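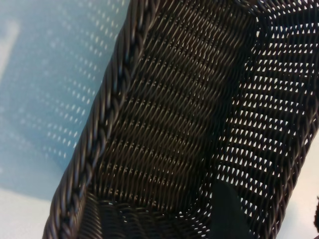 Fig. 4. Woven basket with braided rim.

Section 4: Cleaning and Storing Woven Baskets

Read this section before the first cleaning. It covers all Joltmont open baskets, including model 1068. For lidded hampers (model 3545), see Section 5.

Routine cleaning

1. Empty the basket and turn it upside down over a trash can or an old sheet. Tap the base with your palm.
2. Go over the weave with a soft brush, following the direction of the strands. A vacuum with a brush head also works on low suction.
3. Wipe the inside walls with a damp cloth and a drop of dish soap.
4. Work a soft toothbrush into the grooves of the rim. Crumbs and lint collect there first.
5. Wipe again with plain water and leave the basket on its side for 45 minutes, away from direct sun.

CAUTION: Do not use bleach, acetone or furniture polish. Do not put the basket in a dishwasher.

NOTE: Natural fiber baskets must not be rinsed under a tap. Check the label under the base if you are not sure which material you have.

Loose strands

1. Do not pull. Push the end back under the nearest crossing strand with a blunt needle.
2. If the end will not stay, trim it with nail scissors.
3. For a split rim, stop using the basket and order repair kit B from your dealer.

Storage

Stack no more than 4 baskets of the same size, with a sheet of paper between them. Keep the stack at least a hand's width from radiators and heating vents. Baskets kept on a porch should come indoors before the first frost and can go back out in April.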